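Fitting an extra shelf in a Flerkska unit

**Vilmos Jakab**, 7 May 2018

I have a Flerkska shelving unit in the kitchen and want to add a shelf so I can stack tins without wasting the space above them. The sides have no spare holes. Can I drill my own, or will that weaken it? The gap I want to split is 46 cm high.

## Replies

**Girker**

You can drill it. I did mine two years ago and it has held up fine. Mark both sides from the bottom, not the top, as floors are rarely level. Use a 5 mm bit with a bit of tape on it as a depth stop – going through the side is the usual mistake.

Check the pegs before you buy any. Mine came loose in a 5 mm hole and I had to go back for the ones with a sleeve.

Keep the front edge of the new board in line with the others. A plain unit with open shelves and flat side panels shows it up if one sticks out.

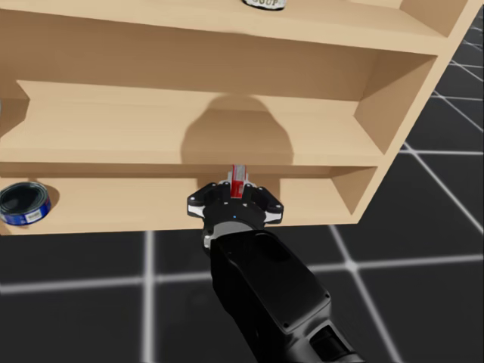
**Ernő Fekete**

- I wouldn't drill. Get a free-standing riser and put it on the shelf you have. Koststead do one that is 31 cm wide, so two side by side might suit you. No tools, and you can take it with you if you move.
- If you do drill, empty the unit first. I left the jars on mine and lost a full one of pickled beetroot.

**Fahmy**

Same problem here with a different make. Following.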